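Bowls, and what they have taught us

Ekside newsletter, 16 February 2019

Readers with long memories will recall that the manipulation group promised us, in the autumn, a robot that could tidy up. The group would now like to clarify what it meant by "tidy" and, to a lesser degree, what it meant by "up". The revised ambition is nesting bowls. Small ones go inside bigger ones, and the robot has to work out which is which.

If you have ever watched a two-year-old do this, you will know it can be done with very little funding. The trouble for a robot is that a bowl is mostly a hole with an edge round it. The arm has to pinch that edge, lift without tilting, and let go at a moment when the bowl will drop into its neighbour and stay there. Get the height wrong and you have pushed one bowl across the table with another.

The usual way of teaching this is to have a person steer the arm through the job over and over, then train the software to copy them. Lærke Sveinbjörnsson, who did most of the steering, logged 2,710 attempts before Christmas and says she can no longer eat cereal with an easy mind. The software that came out of it, called Sidden, copied her faithfully. It also copied her habit of pausing for a moment before each grasp, which we had taken for careful planning and which she says was boredom.

The new part of the work, and the reason for this item, is what the group did next. Instead of feeding Sidden everything, they threw most of it away. Each attempt was scored on a single question: how much did the last short stretch before the fingers closed differ from the stretches already kept? Anything too similar went in the bin. That left 978 attempts, a little over a third of the original pile, chosen for being awkward in different ways. Bowls grasped from the far side were kept. So were bowls approached too low and corrected late, and so were a good many that Lærke would have preferred to see deleted.
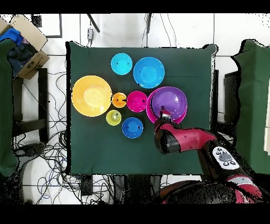

Sidden's arm at the rim of the purple bowl, which is sitting inside the larger pink one.

Trained on the smaller set, Sidden did better. In the test round it was given 101 fresh layouts, none of them used in training, and asked to make one nested pair in each. The version trained on everything managed 64. The version trained on the awkward leftovers managed 83. We have checked these numbers twice, partly out of good practice and partly because Bustos, the group next door, asked us to in a tone of voice.

The gain came almost entirely from recoveries. Both versions were equally good when the first approach went well. When it went badly, the old version would close its fingers on air and carry the air, with great care, to the correct place. The new one tends to notice, back off and have another go. It has seen far more bad approaches as a share of its short life, and seems to have taken them to heart.

There are limits, and the group has asked me to print them. Every bowl was plastic and every test was done on the same green cloth. Nothing had soup in it. The scoring trick needs the full set of attempts to exist before you can start throwing them out, so it saves training time and no human time at all, a point Lærke has raised at 2 separate meetings. The obvious next step is to do the scoring while the person is still steering, so that the machine can say "got that one, thanks" and let them move on to something else.

That version is being written now, with some help from Novusier on the software side, and should be running in March. The group is looking for people to take a turn at the controls for an afternoon. No experience is needed, and a slight clumsiness would be welcome. Names to Lærke, please, on the sheet outside the lab. She has already crossed out her own.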